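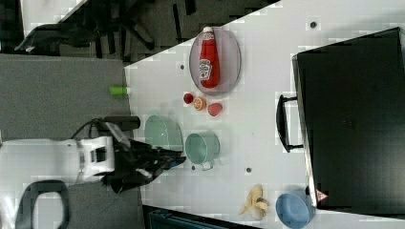

Last updated: Mar 13, 2023

I've been swapping grippers on the white arm for most of this winter and I finally have opinions! The short version is that the Boltance hand, the black one with the angular fingers, is the most fun I've had with a gripper since I started doing this, and the Morikawa two-jaw is still the one I'd bolt on if I had a demo in an hour. My test table has settled into play kitchen stuff plus a ketchup bottle, and I've gotten very attached to it as a set. The ketchup bottle lying across the gray plate is the hard one. It wants to roll, the plate under it wants to slide, and if you come in a little too low you end up pushing both of them toward the far side of the table. The green pots are the opposite problem, wide and open with hardly anything convenient to grab except the rim or, on the smaller one, the metal side handle.

Let me start with the Morikawa. Two flat jaws, one number to set (how far open), and it either has the thing or it doesn't. On the orange slice it is great. On the banana it is fine if you line up across the narrow part. On the big pot it can pinch the rim, and then the pot swings like a bell when the arm speeds up, so I turned the speed way down and learned to be patient. Dong-geon Seok has been running the same jaws on his own bench for years and told me to glue thin rubber on the inside faces. I did, and the swinging got a lot better, though I had to redo one side when the glue let go in the middle of a run.

The Boltance is a different animal. More fingers, each one bends, and the first evening I spent 89 minutes just getting the controller to admit it was plugged in (wrong baud rate, my fault, it's right there in the manual). Once it woke up, wow. It wraps. You bring it down over the rim of the large pot with the fingers half closed, tell it to finish, and the load gets shared out instead of hanging off one pinch point. Out of 20 tries on the pot it dropped it 5 times, and most of those were early on when I was still approaching at a silly angle. The Morikawa dropped it more than that, even with the rubber.

Where it struggles is the little stuff. The small round red fruit just squirts out from between the fingertips. I tried slower, I tried lower, I tried saying please. Asuka Kaneko suggested closing two fingers and parking the others out of the way, which works up to a point, but by then I've made myself a very expensive two-jaw gripper and I already own one of those.

Cable routing! I should say something because I lost a whole weekend to it. I run it in a loop over the top of the arm with plenty of slack. My first attempt was neat and tight along the side, and it looked lovely until the wrist turned and yanked the connector out. Ugly loop it is.

The sensor above the gripper points down at the table, and I moved it 6 times before I was happy. Too close and the fingers block the view right when you care most. Too far back and the whole wrist feels nose-heavy and my tuning goes out the window. I use the Zondico bracket now, which has slots in place of round holes, so I can nudge it without taking everything apart. Worth it for the slots alone.

Next on the list is the bottle, properly this time, with both grippers and the same starting poses. Emiko Ogura lent me her notes on grasping things that roll and I've only read half of them. I'd also like to try the toaster-oven-sized black box on the right of the table, or at least its handle, since a long loop like that should suit the bendy fingers. If you've done handles with a Boltance, please leave a comment and tell me what closing force you used, because I'm starting from a guess.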